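Trikix Study Finds Box Unpacking Goes Better When the Demonstrator Is Allowed to Be Messy

FOR IMMEDIATE RELEASE

Trikix, the robot learning group at Fuchs, has released results from a study of how two-handed robots learn to empty a carton of small groceries. The finding will please anyone who has ever been told off for the way they unpack a bag. Demonstrations recorded by people working at their own uneven pace taught the robot more than demonstrations recorded by people on their best behavior.

The method is called Bindari. A person holds a gripper in each hand and does the job on an ordinary table. The recordings are used to train a control policy, and the policy then runs on a pair of robot arms fitted with the same fingers. The arms never see the demonstrator, which spares everyone some embarrassment.

For the study, the group collected 300 demonstrations and divided them evenly. In one half, demonstrators followed a written script that told them which item to take first, which hand to use and where to put it down. In the other half they were told to empty the box. One demonstrator had a question at that point and was told to empty the box. A single recording from the second half was later dropped when its two video streams could not be lined up, leaving 149 for training.

Both policies were tested on the same packets, in arrangements neither had been trained on. The scripted policy did well for as long as the box looked the way the script expected. When a packet slid under a flap or lay on its seam, it tended to hover above it with great dignity until the clock ran out. The unscripted policy was slower on the easy items and closed on thin air more often, but it tried again from another angle and usually came away with something. Out of 2 hours of test footage, the hovering makes up a share that the authors describe in the report as "instructive."

Much of the difference seems to come from failed grasps. The script asked demonstrators to stop and start over after a fumble, so the scripted policy had hardly seen one. The unscripted recordings are full of them – missed corners, packets nudged against the wall of the box, one hand waiting politely for the other.

Flat, shiny wrappers remain the hardest items for both policies. They offer little to hold when lying flush against cardboard, and their appearance changes with every small movement of the gripper. 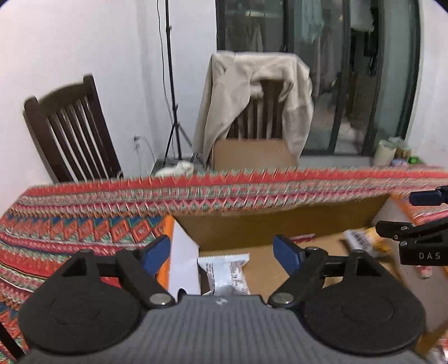 Kimura, after reading an early draft, asked whether the gain came from the mess itself or simply from more variety in hand positions, and pointed out that a longer and more devious script might do just as well. The group concedes the point. A follow-up with varied scripts is planned for March, and someone will have to write them.

The report runs to 104 pages, most of them appendix. It includes the full instructions given to both sets of demonstrators, one of which is a good deal shorter than the other. Copies of the report and the training recordings can be requested from the Trikix press desk at Fuchs, which is open from Monday and answers in the order received.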